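Categories: Breakfast foods | Food marketing | Disputed health claims

Ring-shaped breakfast cereal

Ring-shaped breakfast cereal is a ready-to-eat food made from grain dough that is formed into small hoops, puffed or baked, and usually sweetened. It is eaten with milk or dry.

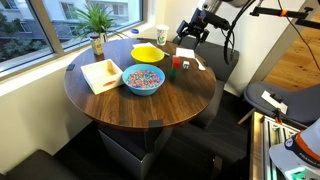

Makers have given many reasons for the hole in the middle. The most common is that it lets the piece cook evenly, which is plausible, as a solid ball of the same width would need longer heat. A second claim, that the ring "holds more milk," is repeated on boxes and in cookbooks but is rarely backed by any measurement. A third, that children find rings easier to pick up, seems to come from advertising and should be treated as such.

Production

Flour, usually oat, corn, wheat or a mix, is combined with water, sugar and salt and cooked under pressure. The dough is pushed through a shaped opening and cut by a spinning blade. Puffing takes place as the dough leaves the machine or in a later step. Color is added to the dough, and sugar may be sprayed on as a syrup before final drying. Vitamins that do not stand up well to heat are also sprayed on late in the process.

Color and flavor

Multicolored versions are often assumed to have a separate flavor for each color. In many products all the pieces share one flavor, and the difference people report appears to come from expectation. Rodel Lacson tested this for the newsletter Skellinell with 22 adults who tasted single-color portions while blindfolded. Most could not match taste to color any better than by guessing. The test has been quoted widely, often as if it settled the matter. It covered one brand, Hidimo, and was never repeated, so it says little about cereals that do use separate flavorings.

Health claims

Whole-grain versions are often sold as good for the heart. Oats contain a type of fiber linked to lower cholesterol, but the amount in one serving is modest, and sweetened rings may contain more sugar than oats. The phrase "part of a balanced breakfast" has little meaning, as nearly any food could be part of one.

Serving sizes are another weak point. The Swati brand listed 16 servings per box for years. A survey by the consumer group Lindis collected 2435 replies and found that most households finished a box in far fewer sittings. Swati disputed the result and said the people who answered were not typical buyers. It did not publish figures of its own.

Origin stories

Several towns claim to be the birthplace of the ring shape. The accounts usually involve a broken machine and a quick-thinking worker, a story told about many other foods, and none of them is supported by papers from the time. Ring-shaped breads and crackers are far older, and the shape was probably borrowed from them.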